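Round table

A round table is a table with a circular top. The form is used for dining, meetings, card games, craft work and play, and is made in wood, metal, glass, stone and plastic. Because the top has no head or foot, the round table has often been linked with equal standing among the people seated at it, most famously in the stories of King Arthur.

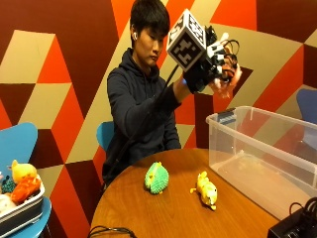
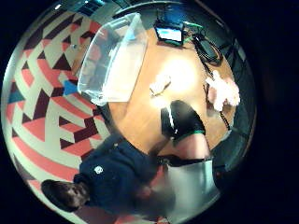

A round wooden table in use, seen in two views.

Construction

Most round tables have a top, a support and, in many cases, an apron, the band of wood or metal that joins the legs just under the top. Solid wood tops are made from boards glued edge to edge and then cut to a circle. Wood swells and shrinks across the grain, so a solid top can become slightly oval over the course of a year. Makers allow for this by fixing the top with slotted screws or small wooden buttons that let it move. Veneered tops on a stable core keep their shape better and are common in factory-made furniture.

The edge may be left square, rounded over or beveled. A rounded edge is more comfortable for the forearms and chips less easily.

Supports

Pedestal tables stand on a single central column, which spreads at the floor into three or more feet or a flat base. They leave the space around the rim free for knees and chairs. A pedestal table can tip if heavy weight is placed near the edge, and the base has to be wide or heavy enough to prevent this.

Four-legged tables are steadier under load, though the legs limit where chairs can go. Three-legged tables do not rock on uneven floors and were widely used in farmhouses and taverns for that reason. Trestle supports are rare under round tops.

Folding and extending types

The tilt-top table has a hinged top that turns upright, so that the table can be stored against a wall. Drop-leaf tables have one or two hinged sections that hang down when not needed. Extending round tables divide across the middle and take one or more loose leaves, which makes the top oval when open. A less common type has curved leaves fitted around the rim, keeping the circle while making it larger.

Size and seating

The number of seats depends on the length of the rim. A common planning allowance is 600 millimeters of rim for each person at a dining table, with more where armchairs are used. Small tables for two to four people make good use of corners and bay windows. Very large ones are less practical, as the middle is out of reach for everyone seated. In restaurants this is often solved with a turntable, known in the United States as a lazy Susan.

Care

Wooden tops are usually finished with oil, wax, lacquer or varnish. Oiled surfaces need a fresh coat from time to time but are simple to repair. Lacquer and varnish resist spills better, and deep scratches in them may require the whole top to be sanded and refinished. Strong sunlight changes the color of most woods.

See also

Coffee table
Drop-leaf table
Gateleg table
Lazy Susan
Trestle table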